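Unit 2: Light and Shadow
Instructor: Annapurna Sundaram

A shadow has a direction and a softness. Look for both before you pick up a pencil. The highlight on a glossy ball faces the light, and the cast shadow falls away from it.
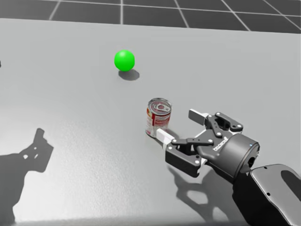

Terms for this unit

Cast shadow: the dark shape an object throws onto a surface.
Core shadow: the darkest band on the object itself.
Reflected light: light bounced back into the shaded side.

For homework, draw one round form and one cylinder, such as a ball and a food can. Work in pencil on 9-inch paper. Metal needs sharper changes of tone than skin or cloth.

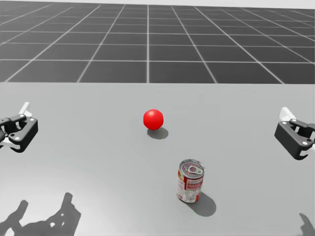 Page last changed: March, by L. Dewulf

The homework is graded out of 100, and 65 is a pass. Bring it to the critique with your tone scale.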